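Career Length and Early Retirement Among High School Football Players in the Ultham District

Student project report, Sports Studies
Tolera Seyoum and Sunil Majumder

1. Purpose

The project examined how long varsity players in the Ultham district stayed in organized football after their first season, and what ended their playing careers. Earlier class work by Mridha covered injuries only and left out players who quit for other causes.

2. Sources

Team rosters were taken from school yearbooks and from the sports pages of the Dukham paper. The rosters gave 623 names. After duplicates and misspellings were merged, 546 players remained. Six schools are covered. Kodetov High is included only from the year it joined the district.

A questionnaire was mailed to former players with a known address, and 40 were returned in usable form. Questions covered position, seasons played, reason for leaving and any later coaching work.

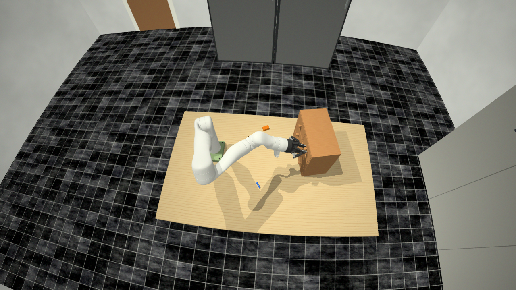 3. Method

A career was counted from the first varsity roster entry to the last. A missing season in between was treated as a gap and did not end the career. Players who moved out of the district were marked "unknown" and left out of the averages. Position was recorded as listed in the first season, even where it later changed.

4. Findings

Most careers on the rosters ended at graduation. Linemen were more likely than backs to appear for a single season. In the questionnaire, the most common reason for leaving before graduation was a job, followed by knee injury. Several former players went on to coach at the junior level, mainly at their old schools.

5. Limits

Yearbook rosters were printed in January and miss players who left the squad in the fall. The questionnaire group is small and leans toward players who stayed in the area. Reasons for leaving were reported from memory and were not checked against school records.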